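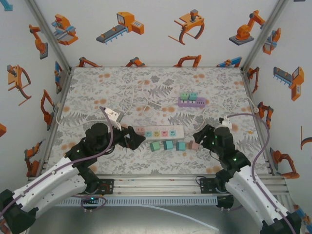

*Two arms, two power strips: the plug bench at Velport.*

Plugs are awkward for a robot. The gripper covers most of what it holds, and the last few millimetres are decided by contact. At Velport, the answer is to have a person do it first, by remote control, and record everything.

An operator moves a pair of hand-held leader arms, and the two black arms on the bench copy each motion. Joint angles and gripper positions are logged along with video. A plug task on the Kustard program needs 500 demonstrations, and a practised operator gets through roughly 33 in an hour.

Grethe Ingvarsson, who runs the sessions, throws out any attempt with a long pause in it. "The model learns the hesitation too," she says. New operators spend 15 minutes on loose blocks before they try a strip.

Cables are the harder part. They shift between attempts and never settle the same way twice, so Ingvarsson has the layout changed after every 3 demonstrations — blocks in a new order, strip turned a little, cords left where they fall.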